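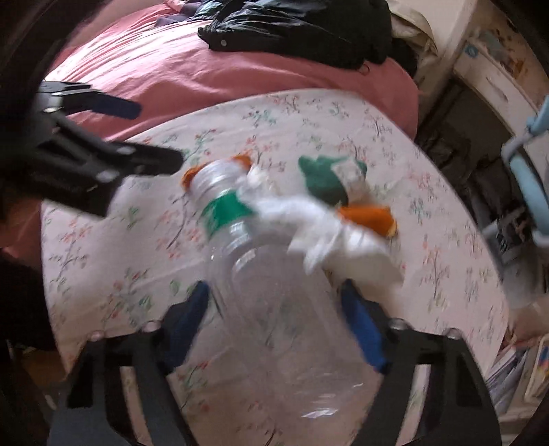

Budget for the hours before you budget for the arm

Every spring the same kind of plan crosses my desk. A firm wants to automate some part of its sorting or tidying work, and the plan has one large number in it, for the robot, with a few small numbers underneath. The large number has been argued over for weeks. The small ones have been typed in to fill the rows.

I think this is the wrong way to spend the effort. The arm is the easiest part of the job to price. You ask three suppliers and you get three quotes. What the arm needs to learn from is much harder to price, and it is usually where the money goes.

Take Dasar, a small recycling and house clearance firm I advised on its first plan. It wanted a machine that could pick bottles, bags and bits of cloth out of a mixed pile. The first draft gave nine tenths of the money to hardware. Data had one line, marked "collection, misc."

A pair of hand-held grippers is cheap next to an arm. People pick them up and do the work themselves, and the recordings are what the arm is later trained on. So the real cost is people's time. Dasar thought 300 recordings would do. By June it had 786 and was still short on soft items, so the plan was redrawn around 1000. No hardware quote had moved at all. The whole overrun was wages, storage and checking.

Checking deserves its own line. Someone has to watch the recordings and throw out the bad ones. At Dasar that took one person most of every afternoon, and nobody had been put down for it.

The second thing I would put in any plan is variety. A clean bench under good light gives you tidy recordings and a machine that works on a clean bench. A clear empty bottle on a flowered cloth is a different matter, and so is a thin white bag crumpled up against it. If your machine is going to work among ordinary household things, pay to record among them. That means travel, more than one site and a day lost here and there.

Van Rooij, which was bidding for the same contract, went the other way and bought ready-made recordings. I can see the appeal. You get a fixed price and a delivery date. But ask to see what is in them before you sign, and ask who pays if you need more of one type of object. Its supplier, Ilov, would not answer the second question in writing. I would have walked away at that point.

My own rule is to hold back 10 per cent of the total, with no name on it, until the first batch has been used for training. You will find a gap then. Last year at the Eltodside depot it was bottle caps. The money was there to deal with it and the work carried on.

Leasing the arm for the first year is also worth a look. It costs more per month, and finance departments dislike it, but it keeps cash free at the stage when you know least. If the recordings are poor you can send the arm back. You can't send back a year of wages.

Last updated: June

10 comments | Share this article

We use cookies to improve your visit. Accept / Manage settings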